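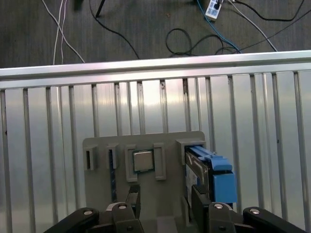
Parts board at Tundholm, with the processor, memory module and drive caddy in their slots

Hello all,

Sorry for the slow answer, I wanted to go through the logs properly before writing. As the Palia bench asked, I'll set out what happened with our drive pick, and I hope it saves somebody else a long afternoon.

We had been running the Wovel pick program on the caddy for weeks with no grief at all. At cycle 3,430 the fingers closed on the handle, the arm began to lift, and the caddy jammed in its bay. It should have stopped right there. Instead it kept pulling until the board flexed and the caddy let go all at once, with the drive still in it. We had set the force limit to 25 newtons, and the log shows it sailing well past that before anything tripped.

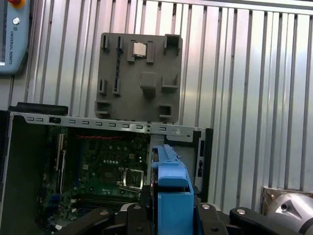 My first thought was the limit itself, so I spent far too long on that — it was fine. The trouble was one line I'd added back in September, which re-zeroes the force reading after the fingers close. If the caddy is already binding at that moment, the strain gets counted as zero and the limit is measured from there. I do feel a bit sheepish, as it was my line and I was rather pleased with it at the time.

We went back through the older logs and found 3 more picks with the same signature, all of them mild enough that we'd missed them. 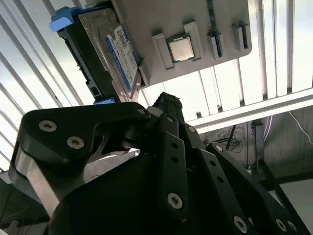
On 28 Feb 2021, the Palia bench wrote:
> We've had a caddy jump out of its bay as well, twice now,
> and both times the arm carried on as though nothing had
> happened. We put it down to worn finger pads and swapped
> them. Has anyone seen this with fresh pads? We're a little
> nervous about having hands near the case until we know.

Our pads were fresh, so I'd look at where you re-zero before you order more. You're quite right to be nervous about hands, too. We've dropped the arm to its slow speed for anyone working beside the case, and the stop gets tested at the start of every shift.
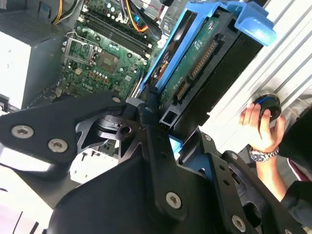 Is it safe to leave the re-zero out altogether?
Only if your reading doesn't drift. Ours does, so we moved it to before the approach, with nothing touching, and we've had 6 clean days since.

Escobedo has the corrected program if you'd like a copy, and I'm happy to send our logs along too — they're long, mind you.

Warmly,
the Tundholm bench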